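Isham Institute for Household Studies
Call for Participants: Storage and Sorting in Shared Homes

Print this page | E-mail this page

The Isham Institute for Household Studies invites adults living in shared housing to take part in a study of how people store, sort and discard everyday belongings. The study is directed by Dr. Tzu-hsuan Leung and is open to residents of the Brustik and Kwan districts.

Participants must be 18 years of age or older and must have lived at their present address with at least one unrelated adult for the past six months. Households of any size may apply. Only one member of each household will be enrolled. The Institute expects to enroll 60 participants.

Enrollment involves two interviews, each lasting 70 minutes, and a written diary kept for four weeks. Interviews are held at the Institute's offices in the Retska Building or, on request, by telephone. Diary entries should note which items were put away, moved or thrown out, and who made the decision.
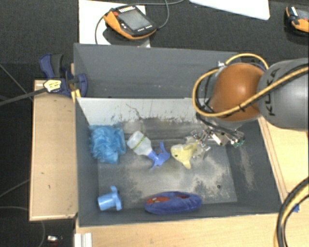 Page last changed: November

Items of interest include bath articles, spray bottles, soft toys, cups and similar small goods. Furniture, vehicles and food are outside the scope of the study. Participants are not asked to buy or give up any belongings.

Those who complete both interviews and return the diary will receive a payment of $60. Participants who withdraw after the first interview will receive half of this amount. Participation is voluntary, and a participant may withdraw at any time without giving a reason. Names and addresses are stored separately from interview records and will not appear in any publication.

To apply, send a short letter stating your age, district and the number of people in your household to Chi-keung Tu, Study Coordinator, at the Institute. Applicants will receive a written reply. Interviews in languages other than English may be arranged if requested in the letter.

Contact | Copyright Isham Institute for Household Studies | Back to top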